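Grurnon Bench Rules Kit
by Gristton

Shared robot benches run on rules, and most of those rules live on a sticky note that fell behind the bench in January. The Grurnon kit puts them on 20 laminated cards, a wall chart and a logbook of 256 pages, written for two-arm tabletop cells where people and grippers take turns.

Card 1 covers the stop button: where it sits, who can reach it, and what may be piled on top of it (nothing, and yes, that includes lunch).
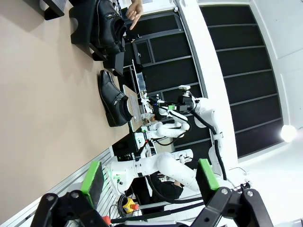 Card 4 is the one customers argue with. Hands stay out of the work area until both arms are halted and the operator has said so out loud. Nodding doesn't count - we tried nodding.

Cards 9 to 12 deal with setup. Goods go in the same starting layout each run, pairs stay together, and the layout gets written down before anyone moves it.
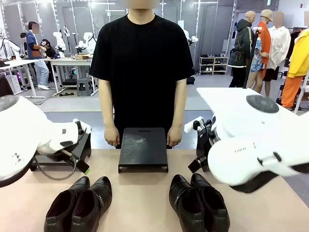 Jaruwan Hemmin wrote the cable section, and it shows. Loops are checked at the start of each shift and again after any change of gripper. She wanted 70 cards. We settled.

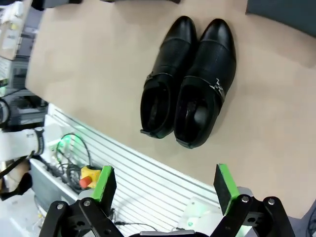

Black dress shoes on the bench, gripper pads open.

Cards wipe clean. Logbook refills sold separately under the Grotik name. The kit doesn't replace your own risk assessment, however much you'd like it to.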